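Aryee Institute Reports First Results From Freshwater Snail Survey

3/23/25

The Aryee Institute for Freshwater Studies has released the first results of its survey of snails and other small invertebrates in the Jomgate wetlands. The survey compared two stretches of the same slow-moving channel, one bordered by grazed pasture and the other by uncut reed beds, in order to learn how land use along the bank affects the animals living in the water beside it.

Samples were collected in November by staff and graduate students. At each sampling point, a standard hand net was drawn through the water plants for a fixed time, and the contents were sorted on site in shallow trays. Animals that could be identified in the field were recorded and returned to the channel. The remainder were preserved and taken to the Institute's laboratory in Flerstead.

The team had planned to process 2,000 specimens. A total of 1,910 were identified to family or below, and the rest were too damaged to be assigned with confidence and have been left out of the analysis. Pond snails and ramshorn snails made up the largest share at both sites. Caddisfly larvae were found mainly in the reed bed samples, while worms and midge larvae were more common along the pasture.

"The two stretches share the same water, and they are a short walk apart," said Magdolna Fodor, who directed the survey. "The contrast between the animal communities was larger than we had expected at that distance. We would like to see whether it holds through a full year before we say much about the cause."

According to the report, the pasture bank has been heavily trampled by cattle in places, and the channel bed there is covered with fine silt. The reed bed side has a firmer bottom and a greater variety of submerged plants. The authors note that both conditions are likely to influence which species can feed and attach their eggs. They also caution that a single season of sampling cannot separate the effect of silt from the effect of plant cover.

Water chemistry was measured at each point on the day of collection. Dissolved oxygen was slightly lower along the pasture, and acidity did not differ between the sites. Nutrient readings varied widely within each stretch and are being checked against a second set of samples held in cold storage. These will be reported separately.

The second phase of the work will extend the survey to the Bakov drainage, where the channel is deeper and carries more water in spring. Some 40 sampling points have been proposed, and access agreements with landowners are being prepared. Erdal Kırmızıgül, who leads the Institute's field program, said that the methods would remain the same so that results from the two areas can be compared directly.

"We have made small changes to the recording forms and none to the netting procedure," Kırmızıgül said. "Consistency matters more at this stage than adding new measurements."

The Institute will also invite residents near the wetlands to take part in a simple recording program for backyard ponds and ditches. Participants will receive a printed identification guide and will be asked to note the kinds of snails they find at regular intervals. No equipment beyond a tray and a small net is required. Records from private land will be stored without street addresses – only the general area will appear in published maps.
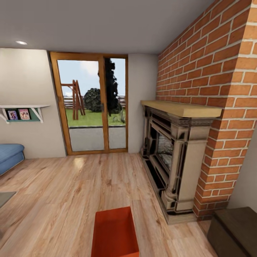 View through a glass door to a patio, lawn and rail fence. Computer rendering.

Registration for the recording program will open once the identification guide has been printed. Schools within the survey area may request a classroom set and a visit from a member of the field team. Visits are limited to 2 per week during the spring term and will be scheduled in the order in which requests are received.

The full report, including species lists and the location of sampling points on public land, is available from the Institute's library in Flerstead. Researchers who wish to examine the preserved specimens should apply in writing to the collections office and state the groups of interest and the preferred dates of their visit.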